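3. Collecting the Demonstrations

3.1 Task and work cell

The demonstrations in Flelurum all come from one cell in the Norncombe workshop. The work is hand work on desktop computers: opening a latch, pulling a drive carrier, lifting a memory module out of its slot, seating it again, moving parts between the case and a parts tray. We chose these tasks because they mix long free motions with short stretches of tight contact, and it is in those short stretches that operators disagree most about how a thing should be done.

A single arm with a two-finger gripper does the work. A small camera rides at the wrist and gives the view that both the operator and the learned policy use. It moves with the hand, so the fingers stay in nearly the same place in every picture while the workpiece shifts behind them. During early trials we also gave operators a fixed overhead view. Most stopped looking at it once contact began, and we dropped it from the final protocol so that the person and the policy would be working from the same information.

The cell has an emergency stop on a light blue panel, and the operator's console has a second one. Either stop ends the recording and marks the episode as interrupted. Interrupted episodes were kept on disk but never used for training.

Small parts are the hardest to see. From below, a finger can hide the edge it is about to touch, and the operator has to judge the remaining distance from the part of the finger that is still in view. Figure 3 gives a typical case, with the left finger close under a part on the tray.

Figure 3. Wrist view of the open gripper below the gray tray. The left finger is near a light blue plastic part; a narrow green circuit board strip lies across the tray farther right. 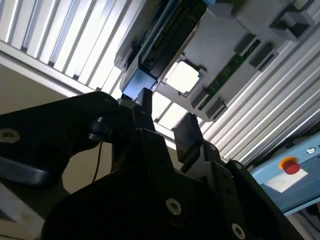 3.2 Two ways of showing the task

Each task was shown in one of two ways. In hand guiding, the operator holds the arm above the wrist and moves it directly while the controller cancels the weight of the arm. In remote control, the operator sits at the console and moves a Nandoter handle, and the arm follows. The handle has a trigger for the gripper and a thumb switch that lowers the motion scale. With the switch held, a large motion of the hand becomes a small motion of the tool.

Hand guiding was quick to learn. New operators could finish a simple pull on their first day, and they said they could feel when a part was about to jam. It has two costs. The operator's own hands and sleeves often enter the wrist view, and a policy trained on such pictures may come to depend on them. The forces measured at the wrist also include whatever the operator is adding without meaning to, which makes the force channel hard to use as a training signal.

Remote control avoids both problems and brings others. The operator feels only a coarse version of the contact through the handle. Delay in the video link, even when small, leads people to move in short steps and wait. We saw this stop-and-go pattern from every operator at first. It faded with practice but did not go away completely, and it is visible in the recorded speed profiles as a row of low bumps before contact.

After the pilot we used hand guiding only for coarse approach motions and for teaching new operators how the arm moves. All contact segments in the released set were recorded by remote control. Readers who want to compare the two methods can find the pilot episodes in a separate folder.

3.3 Operators and sessions

Nine operators took part. Four had used a remote arm before, and none had written any of the control code. Each began with a training block that was not recorded, working on a bare case until they could complete the basic pull without help. They then worked in blocks with a rest after each. An operator could end a block early for any reason, and several did so when their hand became tired from holding the thumb switch.

Instructions were short. We told the operators what state the case should be in at the end and which surfaces they were not to press on. We did not tell them which path to take. In the pilot we had given a full written procedure, and the result was a set of very similar episodes that taught the policy little about what to do when it started from an unusual position. The shorter instructions gave a wider spread of paths, including some that we would not have picked ourselves.

The case was laid open so that the gripper could reach down to the board and the drive area from one side. Before each episode an assistant moved the case by a small amount and turned it slightly. The amount was drawn by the Parisi recording program and shown on a screen beside the cell. Cables were left to lie where they fell between episodes. This matters more than we expected when we planned the study. A cable that has shifted by a finger's width can cover the edge of a carrier or catch on the side of a finger, and the operator then has to change the approach. Figure 4 gives the wrist view at the drive area, with the blue carrier between the two sides of the gripper and the perforated drive cage next to it.

Figure 4. Gripper at the drive area of the open tower. Black cables run from the edge of the motherboard over the drive cage.
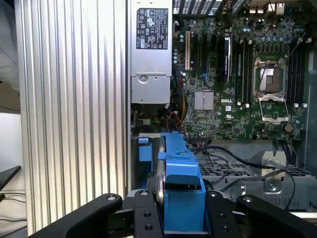
Operators dealt with loose cables in different ways. Some pushed the cable aside with the back of a finger before reaching for the part. Others came in from a steeper angle and kept clear of it. One operator usually closed the gripper fully during the approach and opened it again just above the part, so there was less for a cable to catch on. All three habits are present in the data, and we did not label them separately.

3.4 Recording and segmenting

Parisi logs the joint positions, the commanded tool motion, the gripper opening, the wrist force and the wrist video on a common clock. The operator starts and stops each episode with a foot pedal. We asked operators to press the pedal once more when they believed they had a firm hold on the part, and this extra mark is stored as a grasp event.

The grasp marks were useful but not exact. People tend to press after they have already begun to lift. We therefore moved each mark back to the point at which the gripper opening stopped changing, then checked the new position against the video. When the two did not agree, the episode went to a second reader. Humaira Mohmand read the disputed episodes and set the final mark.

Every episode was cut into approach, contact, hold and carry. The hold segment starts at the corrected grasp mark and ends when the part is clear of its guides or the operator lets go. It is the segment in which the view changes most, since a long part held between the jaws covers much of what the camera could see before. A long carrier-like part, as in Figure 5, reaches well forward of the fingertips toward the board. The policy has to keep track of the far end of the part as well as the near end, or it will swing the far end into something.

Figure 5. Blue plastic component held between the jaws, with its far end just below the open retention plate of the empty CPU socket.
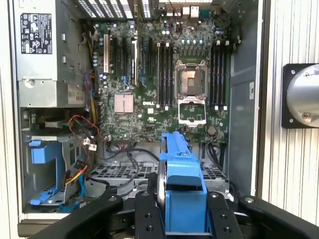
To give the policy some notion of this reach, we added the distance from the fingertips to the far end of the held part as an input. For the demonstrations the distance was marked by a reader on one video still per hold segment. At run time it is estimated from the wrist video by a small network trained on those marks. When the far end is hidden, the last good estimate is carried forward.

3.5 Filtering

We recorded 2530 episodes in total. An episode was removed if it was interrupted by either stop, if the video and joint logs drifted apart, or if the case ended in a state other than the one asked for. We also removed episodes in which a part was dropped, even when the operator picked it up again and finished the task. These may be of use for work on recovery, but they were too few and too varied to train on here.

After filtering, 1925 episodes remained. Of these, 200 were held out for testing and the rest were used for training. The held-out episodes were drawn so that every operator and every task appears in both parts. The starting position of the case was not used in making the split, and some test episodes begin from positions very close to ones seen in training. Section 5 reports results on the full test set and again with those close matches taken out.

Speed was left as recorded. We tried resampling the approach segments to remove the pauses described in Section 3.2, but policies trained on the resampled data arrived at the part too fast and pushed it before the fingers had opened. The pauses seem to carry information about when the operator was unsure of the distance. The resampled version is not part of the release.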